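Late starts, and why I now love a bad pile of cans

I've been wanting to write this one up since January, when the first decent numbers came in, and then I kept putting it off because I wanted one more training run, and then one more after it. The runs are done, the plots are ugly but readable, and I'm still excited, so let's go!

Quick background if you haven't been following along. Veramano is my two-armed manipulation project. The arms learn from demonstrations: I drive them by hand through a task, everything gets recorded, and a network is trained to go from camera images and joint positions to the next little stretch of motion. The task for this whole round has been cans. They begin on the floor of the cell, mostly bunched together, and they're supposed to end up standing on top of the cabinet at the back. Either arm can do any can. I don't tell them who goes first.

It sounds like a toy problem and in some ways it is. But cans are wonderful for this kind of work. They're rigid, they come in all sorts of labels, and they're close to the limit of what the gripper opens to, so a sloppy approach gets punished right away. They also roll. I want to talk about the rolling, because the rolling is what led to the whole result.

My first dataset was almost 700 demonstrations, recorded with Flavau (my logging tool, which I'll write about separately once it stops losing the last second of every file). I was proud of that dataset. Each episode started from a nice layout, cans upright, arms at home, and I worked through the pile with clean, confident motions. The policy trained on it looked great for the first couple of cans and then got gradually stranger. It would reach for a spot between two cans. It would close on air, lift the air and carry the air carefully up to the cabinet. If a can got knocked over, the nearest arm would hover above it and sort of tremble.

If you've done any imitation learning you already know what's going on. The robot makes a small mistake, the mistake puts it somewhere I never went as a demonstrator, and from there it has nothing to copy. The textbook fix is to let the policy run, catch it when it gets into trouble, take over and record the correction. I've done that before and it works, but it needs a person with a hand on the controls through every rollout, ready to jump in at the right moment, and I find it exhausting. I'm also bad at the moment of taking over. My corrections tend to open with a jerk, and the network learns the jerk.

So the idea I wanted to try was much lazier. Let the policy run with no one touching it. When it gets stuck, stop it and save where everything is: arm joints, gripper openings, and whatever the cans are doing. Leave the cans exactly as they lie. Then get a coffee, come back, and record an ordinary demonstration that begins right there, arms halfway out, a can on its side, one gripper maybe already holding something. I call them late starts. There's no handover while anything is moving and no fighting over the controls, and I can look at the mess for as long as I like before deciding how I'd get out of it.

The other thing I like is that the mess is the policy's own mess. I did try making messes by hand, and I'm terrible at it! I'd tip a can over and place it politely where I knew I could reach it. The robot has no such manners. It nudges a can up against its neighbors at an angle where a straight-down grasp would hit the one next door, and it leaves the other arm parked in the only direction you'd want to come from.
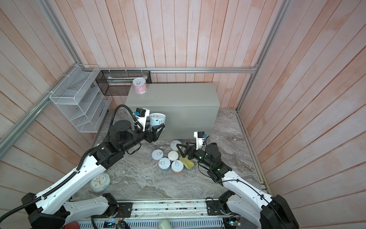 From one of the wrist cameras:

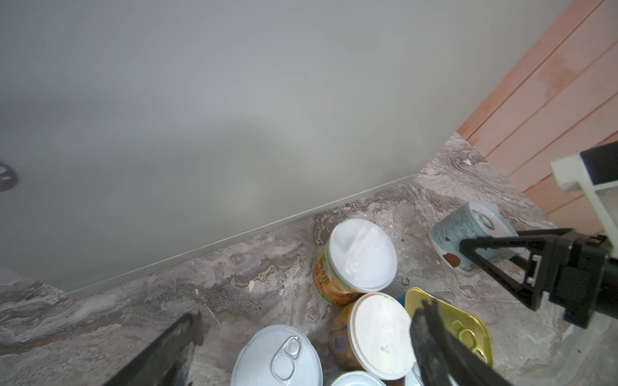
For the comparison I wanted to be strict, because "I added more data and it got better" is not a result anyone should get excited over. So the total stayed the same. I took the original set, threw out 200 of the tidy demonstrations at random, and put in 200 late starts. Same network, same number of training steps, same image sizes, same everything I could think of. I trained three seeds of each and tested them all on the same list of starting layouts, in shuffled order, without knowing which model was loaded until the session was over. (The shuffling script took me an afternoon and it's the best afternoon I spent on the project. I had favorites among the models, and it's embarrassing how often I was cheering for the wrong one.)

The late-start models finished the full task more often by 18 percentage points, averaged over the seeds. The worst late-start seed beat the best tidy seed. I wasn't expecting a gap like that from a swap where the amount of data didn't change at all. When I saw the first seed I assumed I'd mixed up the checkpoints, and I went back and checked the hashes before I let myself be happy about it.

The number is nice, but watching the rollouts is where it gets fun. The trembling over tipped cans is mostly gone. The arm comes in lower and turns the wrist so the fingers straddle the can across its width, and if it can't get there, it backs off and lets the other arm have a go. I never set out to teach the backing off as a separate skill. It's in the late starts, since I'd often begin one by pulling an arm out of the way, and I suppose the network picked up that getting out of the way is a perfectly normal thing to do. I'd love to claim I planned it.

Closing on air still happens. It happens less, and when it does, the arm usually comes back down and tries again without making the whole trip to the cabinet. I think it's reading the gripper opening better now. In the tidy data the gripper was either fully open or closed on a can, so "closed all the way with nothing in it" was a state the network had basically never been shown.

Some things that didn't work, because I'd want to know if I were you.

Going further made it worse. I tried a version where most of the data was late starts, and the policy lost its nice smooth opening. It behaved as though everything had gone wrong already, and would back an arm away from a perfectly good can standing out in the open. It was funny to watch once. There's some balance to strike and I've only tested a few mixes, so please don't read the one I used as a recommendation. It's simply what I had recorded by the time I got impatient.

Saving the state matters more than I thought, too. Early on I was resetting the arms to home and keeping only the can layout, figuring the cans were the interesting part. Those demonstrations helped a little. The big jump came when I began replaying the arms back to the saved pose too, so that the episode opens with the grippers down among the cans, where the wrist views are full of labels and lids and big blurry fingers. It makes sense when you consider where the policy is at the instant it fails, but I had to see the plot before I believed it.

And placing on the cabinet is still the weak step. Once a few cans are up there, the arm sometimes sets a new one down too close to the front edge. Late starts haven't fixed it, and I have a hunch why: I almost always stopped the rollouts during grasping, when the trouble was obvious to me. A can set down badly doesn't look like trouble until the next one bumps it. So my set has hardly any failures from up top, and the policy has learned what I gave it. Next round I'll stop rollouts at random times as well as at stuck ones and see whether the cabinet end of things improves.

A few practical notes if you'd like to try it. Move back to the saved pose slowly, and approach it from above, or you'll plow through the very layout you wanted to keep. I ruined a whole morning of lovely failures before I added a lift to the path. Write down a word or two about each failure as you save it (mine say things like "pinned" and "two arms one can"), which makes it so much easier to find the rollouts you want later. And record the late starts over several sessions. My habits change from day to day, and when I did a big batch in one go, I could see one day's mood in all of them.

I also want to know whether late starts from one policy help a different one. Mine all came from the tidy model, and its mistakes have a certain flavor. Campos, my older one-armed setup, is still bolted to its table and still runs the same training code, so the plan is to collect failures there with a much smaller network and see whether a bigger one gets anything out of them. If it does, you could collect with whatever cheap model you happen to have lying around, which would be fantastic.

I'm putting together a short version for the Bristska workshop, with proper plots and the per-seed numbers in a table. The Flavau change that saves and restores the poses is small and I'll put it up as soon as I've cleaned out the hard-coded paths. If you've tried something similar with soft objects, or with anything that can't be left lying around while you get a coffee, please write and tell me how it went. I've got the next batch of rollouts going tonight, with the random stops switched on.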